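Fruta a la cesta — ficha del conjunto

Versión del 18 de febrero de 2019. Mantiene: Lilibeth Estrella. Revisión de etiquetas: Macario Nava y Nele Oltmanns.

De qué va

Nos encanta esta colección y por fin está ordenada. Recoge una tarea de cocina de lo más cotidiana: sacar fruta de la nevera y dejarla en una cesta sobre la mesa. Parece poca cosa, pero hay muchísimo que mirar: pieles brillantes, el rojo de una manzana junto al rojo anaranjado de una granada, baldas blancas, una cesta calada que deja ver lo que lleva dentro.

El conjunto Tuso contiene 3.166 imágenes, de las cuales 1.107 tienen etiquetas revisadas a mano. El resto lleva solo la etiqueta de tarea.

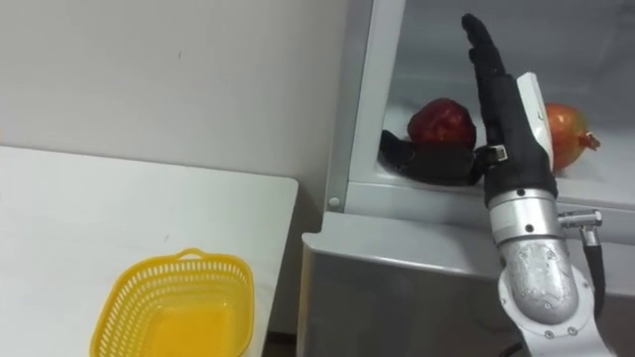

Las etiquetas de fruta son manzana, granada y fruta_sin_determinar. La tercera nos ha salvado de muchas discusiones (Macario y Nele podían pasarse una tarde con una sola piel moteada). Si la pieza asoma apenas por el borde de la cesta y no se distingue bien, va ahí y seguimos adelante.

Los muebles también se anotan: mesa, cesta, nevera, puerta. La mesa blanca es larga y tiene un entrante en el canto delantero, así que su contorno se traza siguiendo la curva, sin cerrarlo en rectángulo.
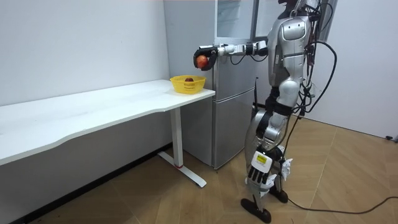 ¿Cuándo se considera que una fruta está «en la cesta»?
Cuando descansa dentro y ya no la sujeta nada. Mientras siga agarrada lleva la etiqueta «en_traslado», aunque esté justo encima del borde.

Estructura de carpetas

imagenes/ — todas las tomas, en JPG
etiquetas/ — un archivo JSON por imagen revisada
listas/ — reparto en entrenamiento y prueba
notas.txt — dudas de Nele, muy recomendables

Sobre la cesta

Es amarilla, de plástico, con celosía en los lados, ¡y es la reina del conjunto! Se ve desde casi cualquier punto y da una referencia de color estupenda. El contorno se dibuja por fuera del borde; los huecos de la celosía no se recortan. 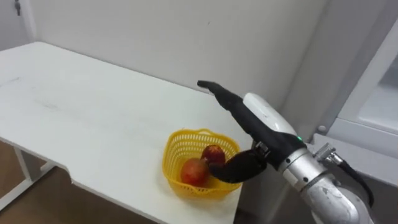 ¿Qué hago si dos frutas se tapan entre sí dentro de la cesta?
Traza solo la parte visible de cada una y marca «tapada» en la de detrás. No completes la silueta a ojo.

Sobre la nevera

Se anotan por separado el compartimento superior y la puerta inferior, cada uno con su estado: abierto, cerrado o no_visible. Fulgencio Varela propuso añadir «vacío» para los compartimentos sin nada a la vista, y fue un acierto — ahora se encuentran en un momento.

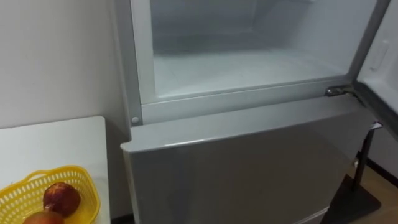 Compartimento superior: abierto, vacío. Puerta inferior: cerrada.

Pendiente

Repasar los reflejos de las puertas, que a veces se etiquetaron como objetos. Giang Bạch está con ello. Para avisar de errores, basta con mandar a Lilibeth el nombre del archivo y una línea con lo que falla.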